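Setting Up a Port Map for a Simulated Patch Panel

Part 3 of the bench arm build. Parts 1 and 2 cover the arm frame and the controller wiring. You will need the arm model from Part 2 and a working physics simulator with a wrist camera.

The goal of this part is a table that converts a port number into a target pose for the gripper. The arm on our shared bench will eventually plug and unplug network cables on a small panel. Before running it on hardware, we run every approach in simulation. A wrong row in the table costs a few seconds there. On the bench it costs a port or a fingertip.

What you need

- The arm model, with a parallel two-finger gripper attached
- A panel model with one frame at its mounting point
- A cable model with a rigid plug and a flexible section
- Calipers, if you are modeling a panel you own
- A text editor for the table

Step 1. Place the panel frame

Put the origin of the panel frame at the center of port 1, on the face of the opening. Do not use the corner of the housing. Housings vary between panels and the corner is usually rounded, so a measurement taken from it is hard to repeat.

Point the x axis along the row in the direction of increasing port numbers. Point the z axis out of the port, toward the incoming plug. The y axis follows from the right-hand rule. Write the directions down at the top of the table file, as comments. Murali Kaimal, who wrote our first version, left them out, and we spent most of an evening in February working out which way he had meant.

Step 2. Measure the pitch

Measure from the center of the first port in a group to the center of the last port in the same group, then divide by the number of intervals. For a group of six ports there are five intervals. Repeat for the next group.

Measure the gap between groups separately. On many panels the distance from port 6 to port 7 is larger than the distance from port 5 to port 6. If you use one pitch for the whole row, the error builds up at every group boundary.

Enter three values in the file: port_pitch, group_size and group_gap. The group_gap value is the extra distance only. Enter zero if the spacing is even.

Step 3. Generate the table

For port n, the position along x is:

x = (n - 1) * port_pitch + floor((n - 1) / group_size) * group_gap

Check two rows by hand before going further. Port 1 must give zero. The first port of the second group must include exactly one group_gap.

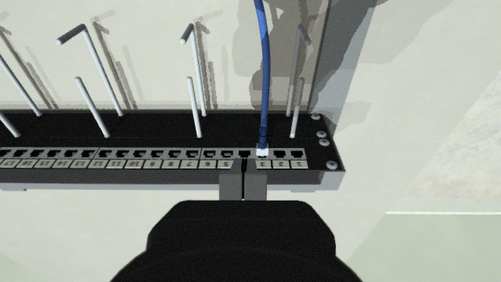 Port numbering has to come from the panel itself, never from the camera view. A common mistake is to count openings from the left of the view and call the first one port 1. With the panel turned this way the labels read upside down and the numbers increase from right to left, so the blue cable is in port 3, the third opening from the right end. The fingertips are between labels 5 and 3 and cover the spot where 4 would be. Image matching alone would have no digit to read for that port, and the table has to supply it. If your panel can be mounted either way up, store its rotation as one value in the panel pose and leave the table unchanged.

Step 4. Add the approach pose

Each port needs two poses. The first is the approach pose, with the fingers clear of any plug. The second is the grasp pose. Both use the same x value. Only the offsets in y and z differ.

Set the approach offset large enough that a plug held in the fingers clears a plug already seated in the neighboring port. Check this with the boot included in the collision model. We left the boot off at first and the planner accepted paths that ran straight through it.

Step 5. Run the sweep

Start with no cables loaded. Command the arm to each approach pose in order and log the distance between the finger midpoint and the port center in x. Then load one cable and repeat the sweep with collision checking on.

Our script, bustlow_sweep, stops at the first contact and prints the port number. Virgil Matei added a flag that continues after contact and writes all failures to a file. Use the flag only after the empty sweep passes.

We ran 988 approaches across the full table with small random shifts in panel position. Of these, 11 were stopped by contact. All of them were next to the occupied port, and all cleared after we reduced the finger opening during approach.

Troubleshooting

The error grows steadily along the row: port_pitch is wrong. Measure again over a full group.

The error jumps at group boundaries: group_gap is wrong, or group_size does not match the panel.

The arm goes to the mirror-image port: the x axis is reversed. Compare the axis against the printed labels.

Fingers touch the label strip: increase the y offset by 2 mm and repeat the empty sweep.

The cable shakes when loaded: reduce the simulator time step, or lower the stiffness of the flexible section. Keep the plug rigid.

Save the table with the panel name in the file name. Part 4 uses it to plan the insertion move and sets the force limit.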